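The lead developer of Senach would like it known that he never meant to write a backup tool. He meant to write a clock.

"It was a desktop clock that also copied your files at noon," he says. "People kept emailing me to ask how to turn off the clock."

Version 30 came out in July with the clock gone and incremental backups in its place. The installer shrank to 20 megabytes. The settings window did not shrink. By his own count it holds 932 options, a few of which he can explain.

"There's one called Strict Mode. I've asked the others at Jevwood what it does. We agree it should stay on."

Jevwood, the company, is four people and a shared calendar. They bought the scheduling engine from Masson two years ago, and he describes the code as "mostly comments, mostly sad."

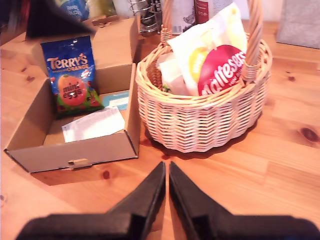

Desktop Software

Asked about the free edition, which stops at 100 files, he sighs. "Someone wrote in to say he'd zipped his whole drive into one file. I sent him a license. What else could I do?"

A Linux build is next, under the working name Arnari. It has no release date, but it does have a clock.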